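Venitz Publishes Free Good-Practice Guide for Shared Robot Work Tables

HEVELITZ, April 10, 2025 – After a good many months of drafting, testing, arguing over wording and drinking a great deal of coffee, Venitz is very happy to share its first Good-Practice Guide for Shared Robot Work Tables. The guide has 19 rules written in everyday words, and it is free for any shop, school or lab that would like to use it.

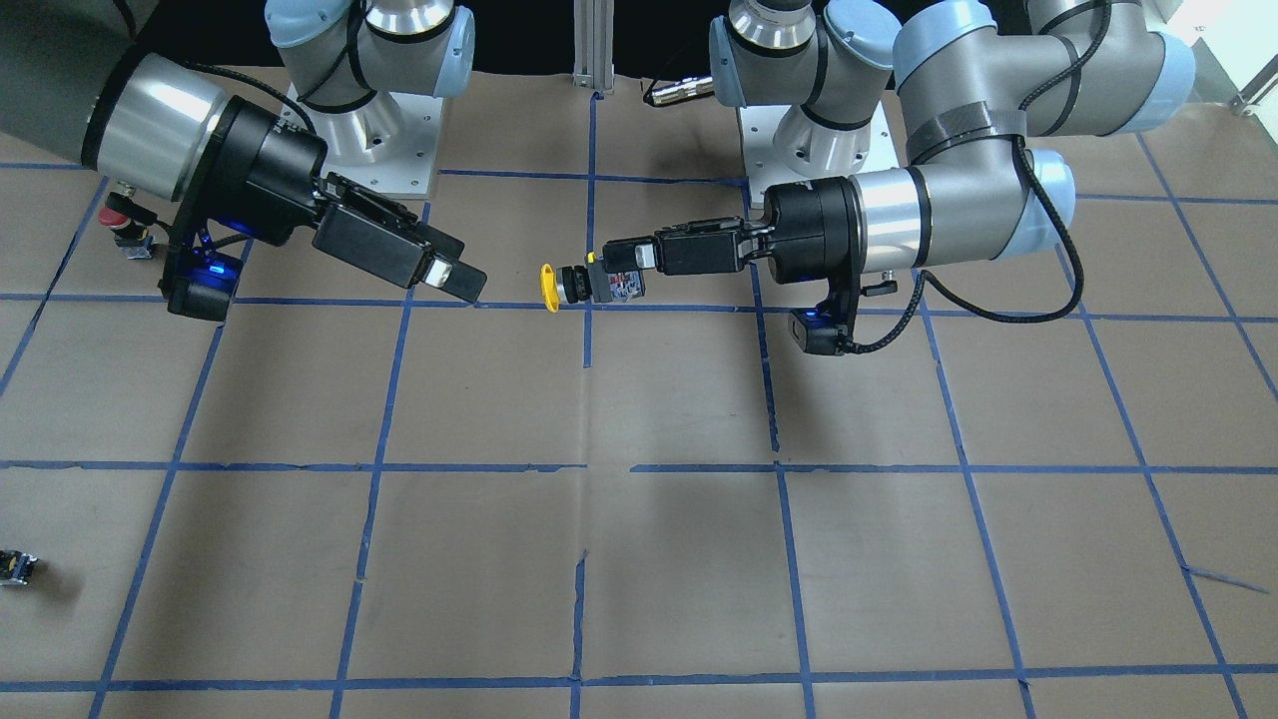 Two arms at a taped work table, one gripper holding a push-button assembly with a yellow cap.

The longest chapter deals with parts that pass between two arms. The guide asks teams to agree in writing on a meeting point, to name which arm lets go last, and to try every new handover at low speed with a person at the stop button.

"We wanted something a new hire could read over lunch and then really use in the afternoon," said Percy Pacheco, who led the writing at Venitz. "People sent us 300 comments on the early draft, and we read every single one (some of them twice!)."

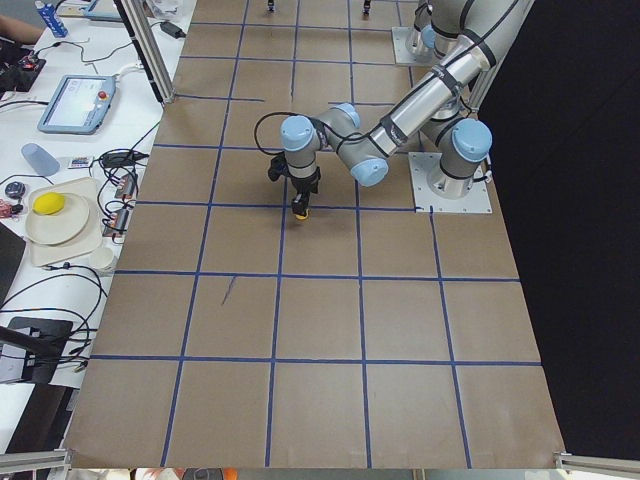

Page last changed: April 10, 2025A second chapter covers the space next to the table: where the teach pendant should rest, how the emergency stop is kept within easy reach, and how cables ought to be routed and checked. Kálmán Pap, safety lead at Antal, tried the checklist with his own crew before it went out. "It started some very good conversations," he said, "and we moved a few things the same day."

Floor and table markings get their own pages too. Venitz recommends a plain tape grid that both arms and people can refer to, with a quick look at the tape before each shift and fresh strips wherever the old ones have torn or lifted.

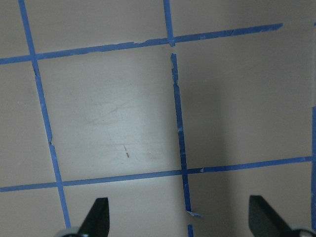

Venitz Standards and Safe Practice Team

Printed copies are on their way to 98 partner sites, and Tridavell will host a set of open workshops in October with room for 400 people. Anyone who uses the guide is warmly invited to write in with questions, corrections and stories from their own tables, and the team will gather them up for the second edition.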